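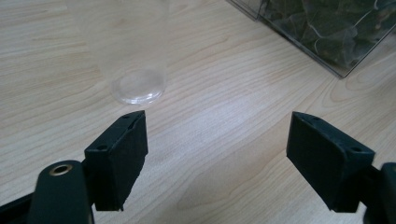 **Notebook, Friday, handheld unit 2**

Came in meaning to finish the salad task and spent most of the morning on the fingers instead. Writing it all down while I still remember which screws I touched, so bear with me (and Freya, if you're reading this before your shift, skip to the part about the pads).

Quick recap for anybody who missed the week: unit 2 has been closing a hair crooked. You squeeze the trigger, the left side gets there first, the right one follows, and whatever you're holding gets a little nudge sideways. On a sponge or a block of wood, who cares. On a clear plastic cup it's a pain - the thing skates off across the table before you've got a grip on it. The log had 18 bad picks out of 105 yesterday, nearly all on the cup, and I'd been blaming the cup!

So first job was the arms. Took the left one off and looked at the bushing, the brass one. No scoring, no wobble on the pin, fine. Cleaned it, one small drop of oil, wiped off the extra, back on. The right arm was the real problem. The pivot screw had backed out maybe half a turn, enough that you could rock the arm with a thumbnail. I'd put that screw in myself in November and I'm fairly sure I skipped the thread lock that day because the bottle was dried up. New bottle is in the drawer under the Tiltari scale. Please put the cap back on it.

Snugged it down, let it sit through coffee, tried again. Both sides now meet in the middle as near as I can judge with a strip of paper. The paper tugs evenly, top and bottom.

**Pads**

The left pad is getting rough along its bottom edge, down where it meets the mount. It doesn't touch anything down there, so I left it alone. Chaimae thinks we should swap it before it gets worse and she's probably right, but we have one spare set and I'd like to keep it for when a gripping face goes. If you disagree, swap it, just write it here and change BOTH pads. A new one against an old one will pull to one side and we'll be back where I started this morning.

Also, the pad screws want to be finger tight plus a touch. I know the Prandstead sheet gives a torque number, but that's for the metal backing and ours is the plain version. Freya stripped one going by the sheet (not her fault, I handed her the sheet).

**Table setup**

Same bench as before, the blond one. Cup upright and forward, box of greens back and to the right, nothing in the middle so there's room to come in. I kept the box closer than we had it last time. With it way out at the corner you end up leaning, the wrist rolls, and the tracking gets grumpy.

One thing I want to try next week is a darker mat. The cup nearly disappears against that wood, and when the light bounces off the right half of the table it gets worse. About all you have to aim by is the base. I can manage it, Chaimae can manage it, but the detector is having a much harder time than we are. Benmoussa has mats in gray and in green, and I asked for gray. Green with the leaves seems like asking for trouble.

**Counter and battery**

Cycle counter read 2,218 when I closed up the housing. I did not reset it. The Grellarero charger is blinking orange again on the left slot, so use the right one for now.

Trigger cable has a bit of slack in it, took up two clicks on the barrel. Return spring feels okay, a little lazy when fully open. I put a new one on the order list but wouldn't stop work for it.

**Still to do**

- paper strip test again first thing, before anyone picks anything up
- redo the cup run, same count as yesterday so we can compare
- check the pivot screw on unit 1, same batch, same person forgot the thread lock (me)
- ask Chaimae where the small hex key went, I've been using the bent one

The old screw is taped to the inside cover of this notebook if anyone wants to look at the threads.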